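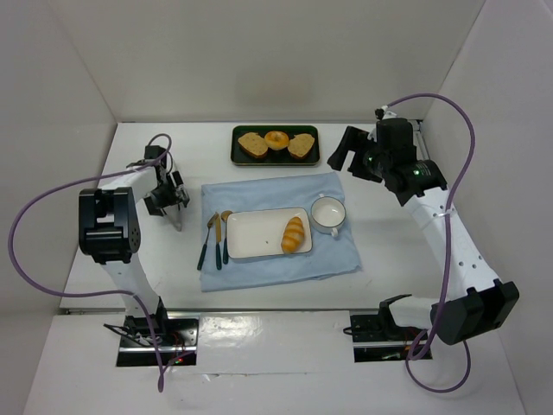

Two arms over a laid breakfast table at the Lisville bench.

Stop scoring grippers on blocks

Opinion

By Jussara Paiva
Wednesday

Print this article
E-mail this article

Most gripper comparisons I am sent still report the same thing: a rigid block, a known position, a success rate. The block is picked, moved and put down 100 times, and the figure goes on the first page. I have produced such figures myself and I no longer think they should decide a purchase.

Our bench in Lisville spent much of July on a breakfast setting. The task is dull to describe. There is a tray of bread and pastry, a cloth napkin used as a placemat, a plate with a roll on it, a two-handled soup cup, and a fork, knife and spoon. Two arms share the table. Each trial asks them to clear or rearrange part of the setting, and the operator records what was touched, what moved and what should not have moved.

That last column is where the argument lies. A block test has no bystanders. On a napkin, everything is a bystander. If a finger presses slightly too low while closing on a spoon handle, the cloth shifts, and the knife beside it is no longer where the planner believes it to be. The grasp is logged as a success and the next one fails. A protocol which scores grasps one at a time will put the blame on the second grasp.

We compared two sets of fingers, the Mivari parallel jaw and a thinner metal pair cut in our own workshop, with Plania as the controller throughout. On blocks there was nothing to choose between them. On cutlery the thin fingers did better, as anyone would guess, and the gap was widest where two handles lay close together. On bread they did worse. A narrow contact patch marks a soft slice at a force the wider jaw applies without trace, and when the force is lowered the slice slides out. Neither result shows up in a single averaged score. I would go further and say that the average hides the only information a buyer needs.

The soup cup was the most useful item on the table. It offers three plausible grasps — the rim, the body, either handle — and each is right for some follow-on action and wrong for another. A rim grasp is quick and leaves a finger inside the cup. A handle grasp is clean but needs the wrist turned, and the turned wrist is what brings one arm into the other's space. We lost more trials to that conflict than to slipping.

My colleague Rogério Brandão disagrees with much of this, and his case should be put fairly. He holds that table settings cannot be reproduced between sites. Two laboratories can buy the same block. They cannot buy the same slice of bread, and a napkin will never fall in quite the same folds twice. He also points out that our full log for the month ran to 3939 trials, a number few small groups could match, and that a block test takes an afternoon. He would keep the block as the entry test and treat everything else as local knowledge.

I accept the point on cost. I do not accept the point on reproduction. The variation he wants removed is the thing being measured. What can be held fixed is the procedure: how the items are chosen, how far each may be displaced before the trial counts as spoiled, and who decides. With those written down, two sites can differ on the bread and still agree on which finger handles bread badly. We checked this in a small way by repeating 800 of the trials with a different bakery's loaf. The individual outcomes changed a good deal. The ranking of the two grippers on each class of item did not.

Cabling deserves a paragraph, as it gets none in the usual reports. A cable that leaves the gripper in a wide loop is harmless above a bare test plate. Over a set table the loop has a sweep of its own, and the planner we use knows nothing of it. We ended up limiting wrist rotation on both arms, which removed some of the better cup grasps. That limit belongs in the results. A gripper with a tidier cable exit may deserve to beat one with a better finger, and at present no data sheet I know of would let a reader work that out.

The same goes for cameras. A wrist camera housing adds bulk next to the jaws, and bulk decides whether the jaws can be brought in low beside a plate. Vendors quote stroke, force and mass. I would like them to quote the clear volume needed around the fingertips with the camera fitted.

The Haddadin workshop has asked for comments on its draft test protocol. Mine are short. Keep the block if it must be kept, but report it on a separate line. Add at least one soft item, one thin item and one cloth. Score displacement of the neighbours with the same weight as the grasp. State the cable routing and any joint limits imposed because of it. Rogério is sending his own comments, and they will say something else.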